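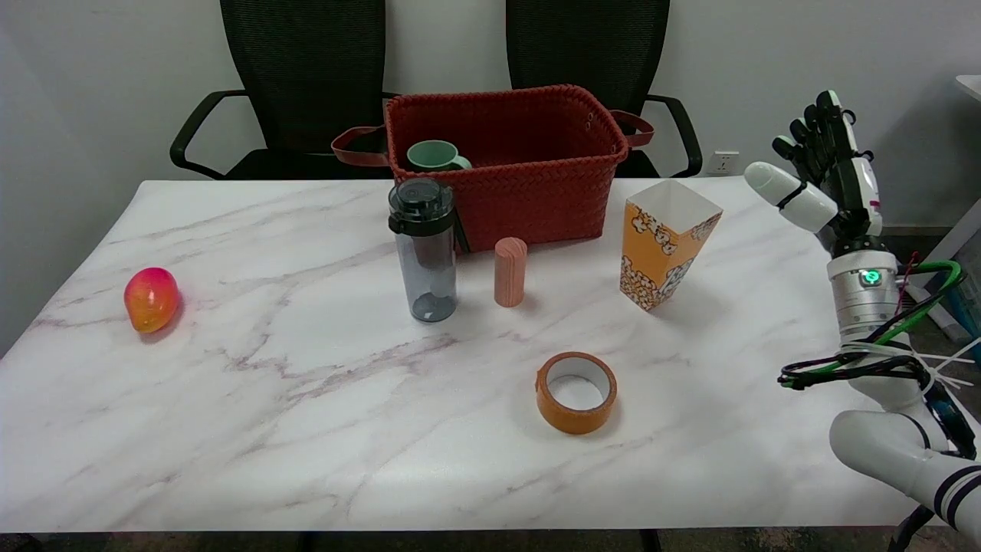

図1 テーブルの上のかご、マグカップ、ボトル、テープ、紙の箱、マンゴー

身のまわりの物の形と材料
小学校高学年向け 教材番号1773
文 ハジャル・スカリ　監修 ノ・ジフン

1 材料と形を分けて見る

物を調べるときは、「何でできているか」と「どんな形か」を分けて考えます。前のほうを材料、後のほうを形状(けいじょう)といいます。材料が同じでも形状がちがえば使い道は変わります。紙は平らなままなら字を書くもので、折って組み立てれば箱になり、巻いて固めれば筒になります。図1では、ポップコーンの箱とテープのしんに紙の仲間が使われています。

見ただけでは材料が決められないこともあります。かごの持ち手は茶色で革のように見えますが、本物の革か、革に似せた合成皮革かは、表面を見ただけでは区別しにくいものです。テーブルの天板には、白地に灰色などの細いすじが入った大理石の模様があります。本物の大理石のほか、木の板や樹脂に模様を印刷した天板もあります。こういう場合は、記録に「大理石」と書かず、「大理石の模様」と書きます。

2 かご:編むという作り方

赤茶色のかごは、編んで作られた形をしています。編み物のかごには、植物のつる、紙のひも、樹脂のひもなど、細長くて曲がる材料が使われます。

編む方法の基本は、たてに通した材料と横に通した材料を、上、下、上、下と交互に重ねることです。重なった所では材料どうしがおし合い、摩擦(まさつ)がはたらいて、ずれにくくなります。接着剤を使わなくても形が保たれるのは、この摩擦のためです。何本かのひもを三つ編みのように組んでから使うと、太くて表面に凹凸のある材料になります。

持ち手は左右に一つずつあります。重い物が入ったかごを片方の持ち手だけで持つと、力がつけ根の一か所に集まり、かごもかたむきます。両方を持てば、それぞれのつけ根にかかる力は小さくなります。

3 マグカップ:焼いて固めた土

かごの中に、うすい緑色のマグカップが入っています。陶磁器(とうじき)のカップです。陶磁器は、ねん土などを形にして乾かし、窯(かま)で焼いて作ります。焼く温度は種類によってちがいますが、1000度をこえるものが多くあります。

多くの食器では、表面に釉薬(ゆうやく)という材料をかけてから焼きます。釉薬は熱でとけ、冷えるとガラスのような層になります。この層があると水がしみこみにくく、よごれも落としやすくなります。色をつける役目もあります。

陶磁器はおす力には強く、引っぱる力や急な衝撃(しょうげき)には弱い材料です。落とすと曲がらずに割れます。曲がらずに割れる性質を「もろい」といいます。

取っ手には、熱い飲み物が入った本体に指をふれずに持つはたらきがあります。取っ手は本体と細い所でつながっているので、飲み物の熱が伝わりにくく、まわりの空気にも冷やされます。

4 ボトル:ねじで閉める

灰色の半透明のボトルには、黒いねじ式のキャップがついています。半透明とは、光をいくらか通すが、向こう側がはっきりとは見えない状態のことです。光が材料の中や表面で散らばると、このように見えます。

ねじは、円柱に坂道を巻きつけた形です。キャップを1回転させると、坂道の1周分だけ上下に動きます。この動く長さをリードといいます。たとえばリードが2ミリメートルのキャップなら、1回転で2ミリメートル進み、10ミリメートル進めるには5回転が必要です。リードが小さいねじは、たくさん回す必要がありますが、小さな力で強くおしつけることができます。

キャップの上には、さらに小さなふたがあり、ちょうつがいでつながっています。ちょうつがいは、二つの部品をつないだまま、片方を回転させるしくみです。樹脂の製品では、うすくした部分を曲げてちょうつがいの代わりにすることもあります。つながったふたは、開けても本体からはなれません。

背の高いボトルは、底の面積のわりに重心が高くなりやすい形です。重心とは、物の重さが集まっていると考えてよい点のことです。物をかたむけたとき、重心の真下が底の外に出ると倒れます。同じ高さなら底が広いほうが倒れにくく、同じ底なら低いほうが倒れにくくなります。

5 円柱と輪

ボトルのとなりに、サーモンピンク色の小さな円柱が立っています。円柱は、同じ大きさの二つの円と、曲がった側面でできた立体です。円の面を下にして立てると安定し、側面を下にすると転がります。同じ物でも、置き方で動きやすさが変わります。

手前には、オレンジ色の粘着テープが平らに置かれています。巻いたテープは、まん中に穴のある円柱です。穴の内側には、白い厚紙のしんがあります。しんは、テープを巻きつけるときの土台で、穴がつぶれるのを防ぎます。

粘着テープは、基材(きざい)とよばれるうすい帯に、粘着剤をぬったものです。粘着剤は液体のように少しずつ変形して、相手の細かいでこぼこに入りこみます。指でこするとよくつくのは、ふれ合う面積が増えるためです。ほこりのついた面では、粘着剤がほこりのほうにつくので、はがれやすくなります。

巻いたテープは、自分の背中にはりついています。それでも引き出せるのは、基材の背中側をはがれやすく処理したり、背中につきすぎない材料を選んだりしているためです。

6 ポップコーンの箱:折り目のはたらき

オレンジ色と白の箱は紙製で、ポップコーンの絵が印刷されています。上の口は四角く、開いています。

厚紙は、平らなままだと簡単に曲がります。まっすぐな折り目をつけて立体にすると、折り目が柱のようにはたらき、曲がりにくくなります。紙の箱が立っていられるのはこのためです。組み立てる前の箱を平らに広げた図を、展開図といいます。展開図には、箱の面のほかに、のりをつける部分があります。この部分を「のりしろ」といいます。

絵になっているポップコーンは、トウモロコシの粒を熱したものです。ポップコーン用の粒は皮がかたく、中に水分があります。加熱すると水が水蒸気になろうとして、粒の中の圧力が上がります。皮がたえられなくなると破れ、中のでんぷんが一気にふくらんで固まります。ふくらんだ後の体積は、もとの何十倍にもなります。

7 マンゴー:工場で作らない形

テーブルの左に、横向きのマンゴーがあります。皮は赤、オレンジ、黄色がまじっています。マンゴーは木になる果実で、中に平たい大きな種が1個あります。種は、果実の幅の広い面と平行に入っています。包丁で切るときは、種の両側にそって切ると果肉が多くとれます。

皮の色は、色素という物質によるものです。赤い色にはアントシアニン、黄色やオレンジにはカロテノイドという色素が関係します。日光が当たった側の赤みが強くなる品種もあります。品種によっては熟しても緑色のままなので、色だけで食べごろを決めることはできません。やわらかさや香りも調べます。

工業製品は、同じ型を使えばほぼ同じ形になります。果実は1個ずつ大きさも丸みもちがいます。果実をスケッチするときは、実物の長さと幅を測って書きそえます。

8 いすのメッシュ

テーブルの向こうに、黒いいすが2脚あります。背もたれはメッシュです。メッシュとは、細かいすき間が並んだ網のような材料のことです。すき間を空気が通るので、背中の熱や湿気がこもりにくくなります。また、枠に張ったメッシュは、体がおす力でわずかにのび、背中の形に合わせて力を広い面に分けます。ひじかけは曲がった形をしていて、うでの重さを受けます。

かごの編み目といすのメッシュは、どちらもすき間のある構造です。かごの材料は太く、少ない本数で形を保ちます。メッシュの糸は細く、たくさんの糸が枠に引っぱられて平らになっています。

9 調べてみよう

家や教室のテーブルにある物を選び、次のことを表に書きます。

名前
材料(わからないときは「不明」または「〜のように見える」)
形状(円柱、直方体、輪など)
動く部分、開く部分
置いたとき、下になっている面
落としたときに起こりそうなこと(実際には落とさない)

長さは定規で測り、単位をそろえて書きます。丸い物の直径は、2枚の本ではさみ、本と本の間を測ると正確になります。飲み物が入った容器は、ふたが閉まっているかを確かめてから横にします。

用語
基材:粘着テープの土台になる帯
重心:物の重さが集まっていると考えてよい点
釉薬:焼くとガラスのような層になる材料
リード:ねじが1回転で進む長さ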